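Loureiro Financial Planning
Branch office inspection: client records, premises and advice files
Inspection date: 15th December
Inspector: Catarina Cordeiro
Accompanied by: Arlindo Bastos (branch principal)
File sample: 4 client files, drawn from 108 open at the branch

Ratings: S = satisfactory, A = action required, N/A = not applicable

Section 1. Premises and fire safety

1.1 Escape route clear from desk area to rear door: S
1.2 Extinguisher service label in date: A. Label expired in May. Contractor to attend.
1.3 Alarm call point test recorded: S
1.4 Trailing leads secured: S. Cable cover fitted in the front office since the last visit.
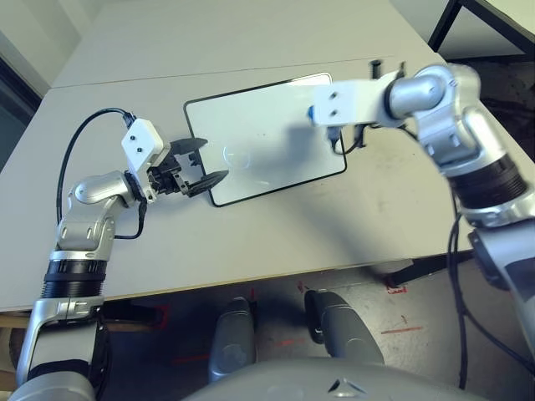 Whiteboard with thin black frame, on light grey tabletop.

Section 2. Confidentiality

2.1 Paper files locked away outside office hours: S
2.2 Key register complete: A. Key 4 issued to Simão Rocha, no signature. Mr Bastos to obtain it.
2.3 Shredding certificates retained: S. Flostero certificates held for each collection.
2.4 Screens lock when unattended: S. Checked on all desks in use.

Section 3. Advice files

3.1 Fact-find signed and dated by client: S
3.2 Risk profile reviewed within the last year: A. File 1706 carries a profile prepared before the client retired. The drawdown recommendation relies on it. A new profile is needed before any further withdrawal is arranged.
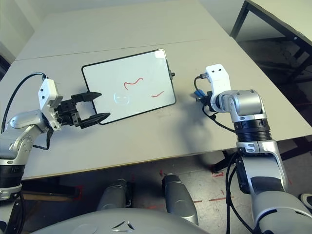
The other files in the sample have current profiles, although the wording on capacity for loss is thin in two of them. Adviser Américo Figueiredo has been asked to expand it at the next review.

3.3 Charges disclosed in pounds as well as percentages: S
3.4 Pension transfer paperwork complete: N/A. None in sample.
3.5 Beneficiary nominations on file: A. One form is a photocopy. Original to be requested from Nustivo.

Section 4. Payments and complaints

4.1 Petty cash agrees with book: S. Float of £200 counted and agreed.
4.2 Client money not held at branch: S
4.3 Complaints log up to date: S. No entries this period. 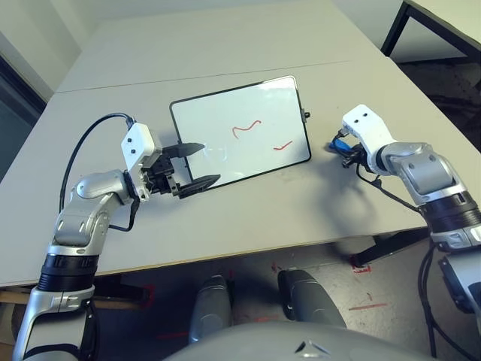
Red marker strokes on the whiteboard.

Follow-up

Items 1.2, 2.2 and 3.5: Arlindo Bastos. Item 3.2: Américo Figueiredo. Evidence of completion to Fernanda Simões, compliance. Item 3.2 stays open until the new profile has been countersigned.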